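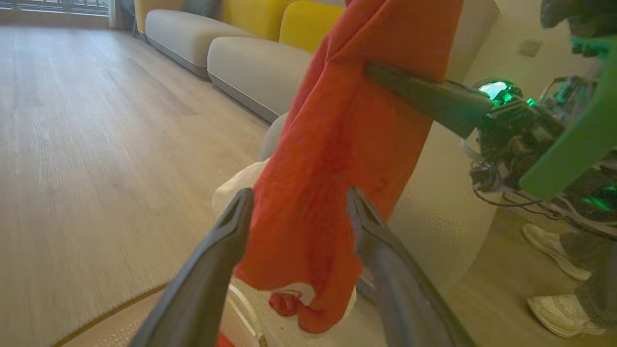
Lesville Shared Workshop
Equipment Support Log

Subject: Left gripper does not close during cloth handover
Unit: Two-arm home build, wrist cameras fitted
Opened by: Yevhen Kuzmenko
Assigned to: Ihor Nechyporuk
Opened: Tuesday, March 4, 2025
Priority: Normal
Status: Closed, with one follow-up item

Reported problem

During the handover routine, the right arm lifts the cloth and the left arm moves to take it. The left gripper opens, reaches its position with one finger on either side of the fabric, and does not receive the close command. The routine then waits until it times out. The member reports nine attempts in the home setting, of which four ended in this way. The remaining attempts completed normally. No error is shown on the operator screen.

The member states that the fault has not been seen with rigid objects.

Initial response (I. Nechyporuk)

Please confirm the following before any parts are changed:

Whether the left gripper closes fully when commanded by hand from the console.
Whether the wrist cable was moved or replaced after the September rebuild.
Which version of the Trultum motion controller settings is loaded.

Reply (Y. Kuzmenko)

The gripper closes fully by hand, every time. The wrist cable was replaced in September with a Wilach cable of the same length. The settings file is the one supplied with the build, with no changes apart from the finger opening width.

Findings

1. Cable and connector. Continuity was checked with the wrist held at both ends of its travel. No break was found. The connector was reseated.

2. Finger motor. Current draw during a manual close was steady. The motor was ruled out.

3. Close condition. The routine permits the close command only after the left wrist has held still for 1,000 milliseconds. The log shows the wrist making small corrections throughout the wait, as the tracking step follows the lower end of the cloth while it swings. The timer restarts with each correction. This accounts for the absence of an error message.

Action taken

Tracking of the cloth is now suspended once the fingers reach the handover position. The hold time was left as it was. The finger opening width set by the member was also retained.

Result

Eight handovers were run after the change, using the same cloth. All completed. The member has accepted the result.

Follow-up

The timeout should write a message to the operator screen. This item has been passed to the Zinchenko software bench under a separate ticket. Members using the shared handover routine should load the revised file before their next session and retain a copy of their own opening width value, as it will be overwritten.

Ticket closed by I. Nechyporuk.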